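Letura Kitchen Tasks: Progress Report to Program Office
Reporting period ending September

Summary

Collection for the stovetop task family is on plan. We have 1111 simulated episodes stored, of which 523 have passed review and been released to the training team. The remainder are waiting for review or have been sent back for relabeling. No change to the budget is requested.

Work completed

The first part of the period went to getting the kitchen scenes stable. Early episodes from the Wudthorpe layout set had a contact problem: small round objects jittered when they rested against the wall of a pan. We changed the contact settings and threw out 101 episodes recorded before the fix. They are not included in the total above.

After that we moved to steady collection. Operators drive the arm by teleoperation, and each episode is saved with joint positions, gripper state, all camera streams and the written instruction. Ava, our replay tool, runs every episode again from the saved actions and flags the ones that end in a different state. Flagged episodes go to a person.

Instructions are now written before the episode is recorded. Last period they were added afterward, and the wording drifted toward whatever the operator happened to do.

Views from the stovetop scenes: 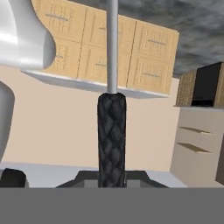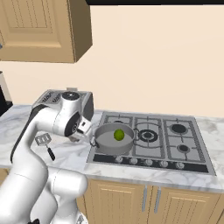

The pan with two items in it:

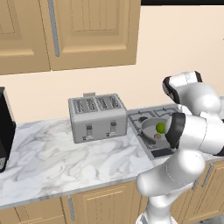
Why are failed attempts kept in the set?
The training team uses them to teach the model when to stop and try again. They are stored under a separate label and do not count toward the released total.

Problems and delays

Review is slower than collection. One reviewer can clear 34 episodes in a working day when the labels are clean, and far fewer when the instruction is unclear. We have shortened the review form and dropped two fields that the training team was not using.

The wrist camera stream fell out of step with the joint data in some of the longer episodes. The cause was a buffer in the recorder. The recorder has been patched and the affected files can be repaired without collecting them again. That repair is under way.

The Leitão scene pack arrived late and its drawer joints did not open to their full range. We sent a list of the faults and have received a corrected version, which still has to be checked before any drawer tasks are recorded.

Next period

Clear the review backlog for the stovetop tasks.
Finish repairing the wrist camera files.
Check the corrected scene pack and record a small trial set of drawer tasks.
Agree with the training team on which episodes to hold back for testing.

We would like a decision from the program office on the storage location for raw camera streams before drawer collection begins. The current disk has room for the stovetop work only.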